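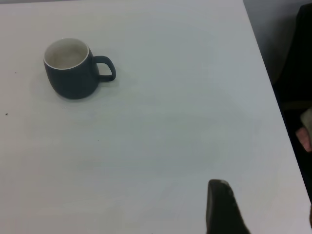

About Zerkunwood

Hi, I'm Katherine Valderrama, and I run Zerkunwood with three other people, which makes 4 of us and one very overworked coffee maker. We teach robot arms to handle everyday kitchen stuff. Mugs, lids, jars, glassware, the things most of us pick up half asleep and never think about. We do it in a former print shop with terrible heating and great windows, and I love it here.

I used to fix commercial dishwashers for a living. I spent years crawling around behind restaurant kitchens, and I kept noticing how much of the work out front was just moving one thing from one spot to another, all night long. That stuck with me. When I met Arnaud (he writes our motion software, and he'll talk about it for as long as you let him) we rented a bench, then a room, then the whole building.

Our open day

Once a year, on a Sunday in August, we unlock the front door and let anybody come in. It's my favorite day! Last time 1304 people signed the book, and we'd planned snacks for 1000, so sorry to everyone who showed up after three and got only pretzels.

The first table is always the simple one. White top, one dark gray mug with a handle, and a black gripper finger. I put it first on purpose. People walk in expecting something huge and shiny, and then they lean in over a coffee mug and start asking really good questions. Why does it come from that side? What if I turn the handle around? Go ahead and ask, we like it when you do. Kids usually want to know if it can make cocoa (no) and grown-ups usually want to know if it can empty a dishwasher (still no, and believe me, I want that one more than you do).

Every visitor can have a turn at the practice controls, as long as there's someone from our crew next to you. It takes a minute to get the feel of it. My own mother was better at it than I was on her first try and she brings it up at Thanksgiving.

Later in the visit we move on to glass, and that's where the talk gets longer. Clear glass is hard for a camera. You get the rims and a few gray highlights, and the rest is mostly whatever is behind it, plus all the shadows lying across the table. Put a shiny chrome knob on top of that and you've got reflections too. We've been at this for 18 months under a project we call Andari, and I still get a little nervous when the glass comes out in front of a crowd.

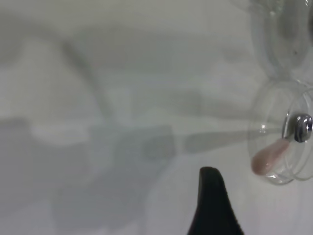 What we do the rest of the year

Most weeks are a lot quieter than open day. We build and tune handling routines for small kitchens, school cafeterias and a couple of labs, and we test them on ordinary dishes from the thrift store down the street. Our control software is called Zuvden. Arnaud picked the name and I lost the vote.

We also host school groups on weekday mornings. Groups get the same tour as open day, only with more time at the controls and fewer elbows. Wear closed-toe shoes and tie back long hair, and please leave drinks on the shelf by the door.

Come see us

If you'd like to visit, send us a note through the contact page and tell us how many are coming and how old everybody is. I answer those myself, usually in the evening. Parking is behind the building, and the side door sticks, so give it a good push.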